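The Last Plate of the Evening

By Nouhaila Abdel Hamid

When I moved to Plivbridge in January, my kitchen came with a stove, a very small sink, and no dishwasher. The landlord told me the pipes were too old for one. I had lived 30 months in Hendton with a good machine under the counter, and I confess that I had forgotten how to wash a plate by hand. I mean that I could do it, but I did it badly, with too much water and a bad mood.

My first change was to move the work away from the sink. My grandmother did it this way. She sat at the table in the late afternoon, with the plates on a tray in front of her, and she cleaned off the food before any dish went near the water. As a child I found it slow. Now I understand that she was resting her back.
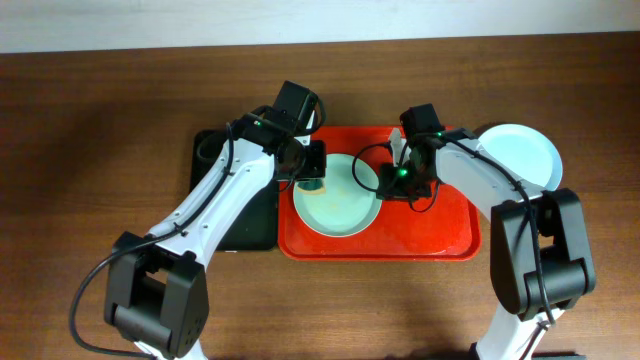

A tray is the most important thing in this method, and it is worth choosing with patience. It needs a raised rim, so that a spill stays where it is, and rounded corners, which are much easier to wipe than square ones. I like a strong color. On red, a drop of sauce or a crumb of sponge is visible at once, even under the weak lamp I have over my table. My own tray is from Hukum, a household shop near the station, and I paid more for it than I wanted.

Then there is the question of what to clean first. Most people will say glasses, then plates, then pans, and I do not argue with this order. But egg is a special case. A streak of yolk in a white bowl looks like nothing when it is fresh. Leave it until morning and it holds like paint. The same is true for many yellow sauces, above all the ones with mustard. So I start with egg, always, and I use cool water, because hot water cooks it onto the surface.

The base of a bowl also asks for attention. Many bowls have small raised rings at the bottom, and a flat cloth passes over them without touching what is between. A corner of the sponge does it better, turned slowly, with the bowl held at an angle.
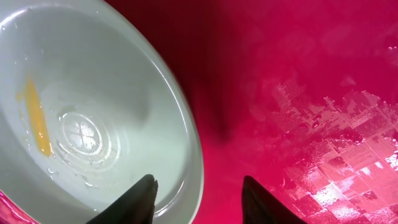
The sponge and its rough side

For years I bought the cheapest sponges, in a big bag, and threw one away every few days. My neighbor, who cooked for 158 guests a night at the old Vitale restaurant, was quite severe with me about this. She keeps a small yellow sponge with a scrubbing pad on it for plates and a second one, of another color, for pans. They never change places. The rough side is for food that has dried. For everything else she uses the soft side, and she presses much less than I do.

Her movement is also different. I used to go around and around in the middle of the plate, where I could see the dirt. She begins at the rim and comes inward, so the food is collected in one place, and then she lifts it out with a single stroke. 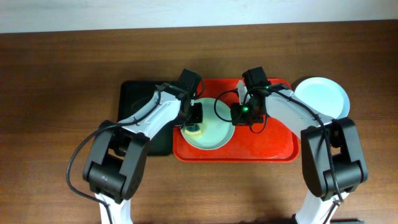 I keep two trays on the table now, a dark one and the red one, a little overlapped because the table is not large. The plate I am working on has the red tray, and the next plate waits at the side. When I finish, I carry everything to the sink for a short rinse, and I wipe the wood with a cloth that is almost dry. The whole thing takes me up to 30 minutes if I have had friends for dinner, and much less if I ate alone.

My landlord wrote to me recently that the pipes could be replaced after all, and that he had a price of 1,360 for the work. I have not answered him yet.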